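April 22, 2026. Budget notes, gripper kit for bathroom tasks

Usa Saengthong wants a number from me before May. The Otetti quote is for 6 more hand-held pairs plus spares, and Danedham have come back with their own bundle, which I like less every time I read it. Both assume we know what we need. I don't think we do.

Went and stood by the white tub for a while to see what the money would be buying.

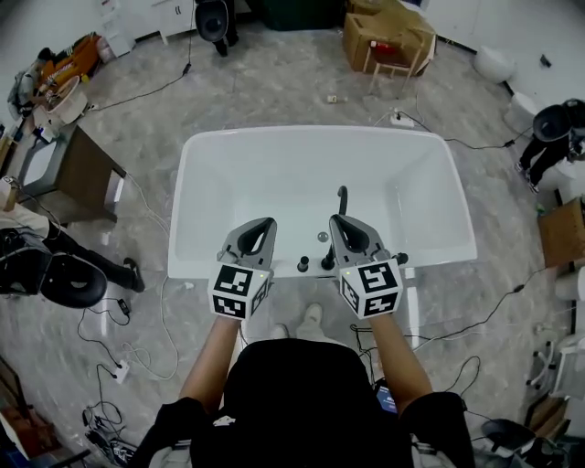 Pair of grippers over the white tub, right one by the spout.

Points for whoever reads the quote next:

- Otetti list replacement finger pads as a "consumable" and give no life for them. Asked twice. Budget line stays blank until they answer.
- Danedham's 3000 includes training. We don't want training. Ask for the price without it.
- Power strips and longer leads are in neither quote. Look at the floor. I'd put up to 200 aside for cable covers and hooks before spending a penny on more kit.
- Tanasarn say their backpack mount fits everything. Would like to see that on our packs first.

The case for buying rests on running more people at once in the same room. Fine on paper. The green tub and the white one are the only two baths I'm prepared to plan around, and a third person needs a job that isn't standing behind the other two.

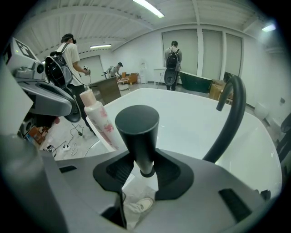 So my figure for Usa is two pairs, one set of spares, and the cable money. If the Platinton loan comes through we may not need even that. I've seen that loan promised before, so it goes in at zero.

Still to do: chase Otetti on pads, get carriage costs, check whether the markers come printed or we stick them on ourselves.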